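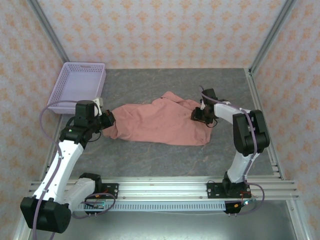

Brorkangate Field Names: read me first

Hello! If you've downloaded this, you probably like old maps as much as I do. It's a list of field names from the parish of Brorkangate, 3364 of them, typed up in my evenings from tithe maps, sale notices and a lot of talking to farmers over gates. Last updated 31/12/2025.

What's in it

One big CSV file, one row per name. The columns are name, spelling_as_found, source, year, farm and notes. If a field had two names (plenty did — people on either side of a hedge rarely agreed) it gets two rows, and the link column ties them together. I left the old spellings alone, so Grulby Piece also turns up as Growby Peece and, once, Grubby Pease, which I'm very fond of.

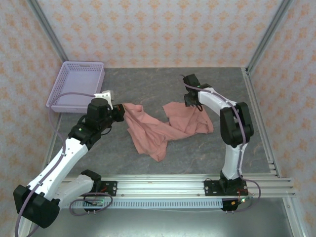

Ilari Halonen wrote to ask why the year column has so many blanks, and whether they could be filled from the farm sales. Some could, and I've started on those. The rest came from people's memories, and I'd sooner leave a gap than put down a guess that gets copied for ever.

Known problems

The Deris side of the river is thin. I only had 41 sheets for it and 4 of those were too faded to read, so please don't go drawing clever maps of where the names stop. Anything marked "Bhatt" in the source column comes from the Bhatt notebooks, which use acres in the front half and paces in the back. I haven't converted the paces.
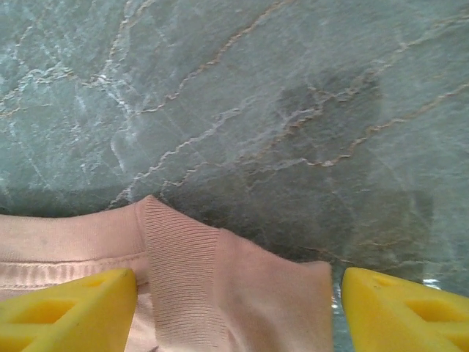
One reader felt the notes column ought to be split up, with soil and crops kept apart from the gossip. Fair enough, I tried it in June and gave up after the first 2000 rows, as half the gossip was about the soil. It's staying as it is for now.
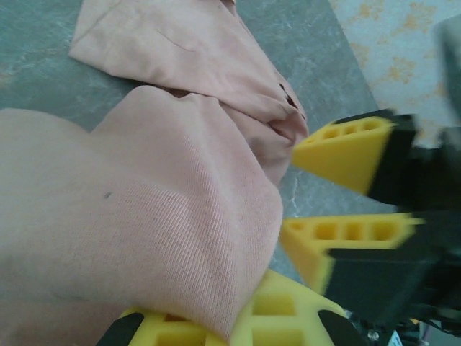
Opening the file in a spreadsheet is fine, but do tell it the year column is text, or it'll turn things like "1840-2" into dates and you'll be cross with me. The encoding is UTF-8.

Using it

Help yourself, for anything you like, as long as you say where it came from. Corrections are very welcome, with a source if you've got one (your gran counts, just put her down as "spoken"). Send them as an issue or a plain email, one name per line please.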